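Open day at Ustlow: hand-held grippers and a ribbed cup

The Brokwood group opened its Ustlow workshop to visitors on 4th January. The demonstration ran in sessions of 30 minutes, with places for 9 visitors in each. Between sessions the lead operator, who asked to be quoted by role only, answered questions on method.

"The operator holds the gripper directly," the operator said. "There is no joystick and no scaling. If your wrist turns, the tool turns."

Asked why the tasks were so plain, the operator pointed to repeatability. "A cup with a ribbed wall offers several places to grip it. We want all of them in the recordings, including the poor ones."

Fatigue is the practical limit. Operators at Ustlow change over after four tasks, and the cables are checked at each change. "A cable pulling on the wrist shows up in the motion data," the operator said. "We would sooner stop and reroute it."

The Gowda software used for playback was shown separately, on a screen in the hallway. 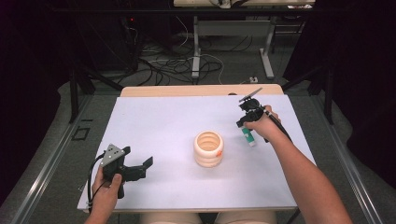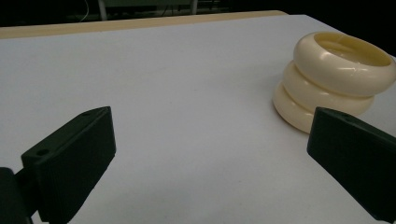
Vinduscombe, which runs a similar program, takes a different view of session length and told us that 30 minutes is too long for two-handed work, with grip consistency falling well before the end.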